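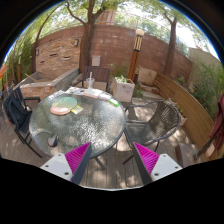
4. Recording a live set with the Soltine 2

This section covers recording the stereo output of the Soltine 2 to its internal memory. For multitrack recording to a computer, see section 5.

Before you start, check that the instrument is running from its power adapter. On battery power the recorder works, but it stops without a warning when the charge gets low.

4.1 Setting the level

1. Press REC once. The button blinks and the input meter opens.
2. Play the loudest part of your set, with all the layers and the bass drum running.
3. Turn the GAIN knob until the peaks touch the last green segment. If the red segment lights up, turn it back a little and play the part again.
4. Press REC again to store the level.

Note: The MASTER knob has no effect on the recording. You can turn it down for the room and still record at full level.

4.2 Recording

1. Hold SHIFT and press REC. Choose NEW SET and confirm with the dial.
2. Choose a tempo source. Use INTERNAL if you play alone. Use CLOCK IN if a drum machine or a second keyboard sets the tempo.
3. Press PLAY. Recording begins on the next downbeat.

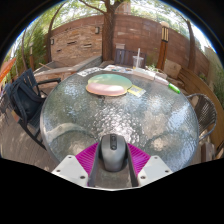
4. To mark the start of a new track while you play, tap MARK. The set keeps recording as one piece, and the marks are saved with it. You can place up to 200 marks in one set.
5. Press STOP twice to finish. Wait for the word SAVED before you touch anything else.

Caution: Do not switch off the instrument while SAVING is on the display. The set will be lost, and the memory may have to be formatted.

4.3 Using the factory sets

Four demo sets come loaded in the memory: Nilton, Mahmoud, Clurnow and 1931. All four were programmed by Beatrice Biwott, who also made the piano layers in bank C. You can play over them, change the tempo or mute single layers. Mahmoud is the longest and is a good one for practicing long filter sweeps - it has very little going on in the upper range.

Changes to a factory set are kept only until you switch off. To keep them, save the set under a new name first.

4.4 Free memory

The display shows the time left in minutes. With the factory sets loaded, a new instrument shows 293. Deleting them gives you more room, and they can be put back later from the SYSTEM menu (section 9.2).

If the display reads MEMORY FULL during a set, recording stops but the sound carries on. Everything up to that point is saved.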